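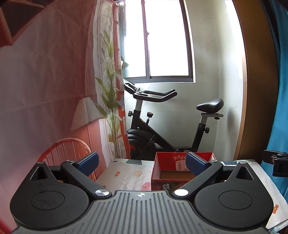

Blair Kerr wrote in after my last column on washing temperatures to say that I had missed the point of a care label. A label, Kerr argued, is a legal floor for the manufacturer, and a household that treats it as a washing program will end up with gray cotton and a lot of half-empty loads.

I agree with the first half of that. A care label states the most severe treatment the maker is prepared to stand behind. A tub with a number in it sets a maximum temperature. A bar under the tub asks for reduced agitation. Neither symbol says what the fabric needs in order to come clean, and most people read it as if it did.

My disagreement is over what follows. Kerr would drop the symbols on household linens and replace them with a single line of text. I would keep the symbols and add two numbers: the expected shrinkage in each direction after five washes, and the number of cycles the print or dye was tested for. Mills that take orders of any size already measure the first. The second is cheap to obtain.

Printed table linen makes the case well, as it is washed more often than curtains and more harshly than clothing. Food stains push people toward hot water and bleach. Pigment prints, which sit on the surface and are held by a binder, tend to fail by abrasion. Reactive prints bond with the fiber and tend to fail by slow fading. Two cloths can carry the same symbols, cost the same and behave quite differently by the end of a summer. The buyer has no means of telling them apart in the store except by feel (a pigment print is often a little stiff), and feel is unreliable once a finish has been applied.

Last November I asked four suppliers for cycle data on printed cotton cloths. Drildale sent a full sheet, with the wash temperature, the detergent dose and the gray scale rating at each stage. Chuang sent a figure of 70 cycles with no method attached. Livcombe replied that the question was outside its warranty terms. Rudton did not reply. I draw no conclusion about quality from this. I do conclude that the information exists in at least some offices and is not reaching the shelf.

The usual objection is cost. Drildale put the test at some 2000 dollars per fabric and print method, to be repeated only when one of those changes. Spread over a run of 4000 cloths, that is fifty cents each. On a run of 1000 it is two dollars, and I accept that small makers would need an exemption or a shared test result from their printer.

A second objection is that home machines vary too much for a cycle count to mean anything. They do vary – water hardness alone can upset a result – but a standard figure does not have to predict one household. It has to rank two products correctly under the same conditions. Tire wear ratings work on that basis, and people manage to use them.

Kerr's single line of text would be easier to read than what we have now. It would also have to be translated for every market, and it would still leave out the one thing I want to know when I pick up a cloth, namely how many washes the print has been through in a lab before somebody decided it was fit to sell.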